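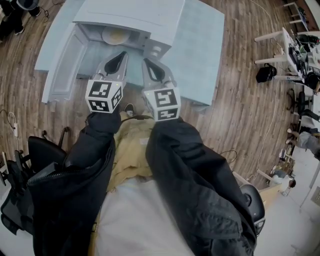

*Two-fingered gripper held over a low white drawer unit.*

# Mollden Rainfall Log

Daily rainfall readings from four gauges in the Mollden valley, entered by hand from paper sheets. Compiled by Geetha Nair and Engelbert Grabner.

## Files

- `daily.csv` – one row per gauge per day
- `gauges.csv` – gauge name, height above ground, date fitted
- `notes.txt` – remarks copied from the sheets

## Columns in `daily.csv`

| Name | Meaning |
|---|---|
| `gauge` | short name, lower case |
| `mm` | rainfall in millimetres, read at 09:00 |
| `flag` | `ok`, `est` or `gap` |

## Known problems

197 rows are flagged `gap` and have no value in `mm`. Do not read these as zero. The Stastbridge gauge was moved in January – totals before and after the move should not be joined. Snow is logged as melted depth.

## Changes

1/7/23: spelling of gauge names fixed by Roscoe Obi.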